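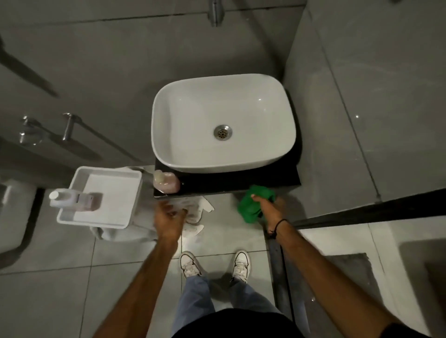 *Last changed: September 2019*

## Perception work, Trandell to Yazdani

The hand tracker now keeps both hands labeled through a full wipe, and we're thrilled with it! Bathrooms were our worst room: gray tile that reflects, a black countertop, chrome that throws highlights into the depth map. A green cloth on a black edge segments cleanly. White cloth near a white sink still doesn't, and the planner then loses the contact point.

- 312 clips labeled, out of the 2000 in the plan
- Segmenter retrained on 80 of them – the rest go in next
- Replay tool (Pleltley) loads a clip in 8 seconds

Glass shower partitions are still open. The mapper sometimes puts free space behind them, so the arm planner stays in simulation for those rooms. We'd like to move the Trostamau test to October.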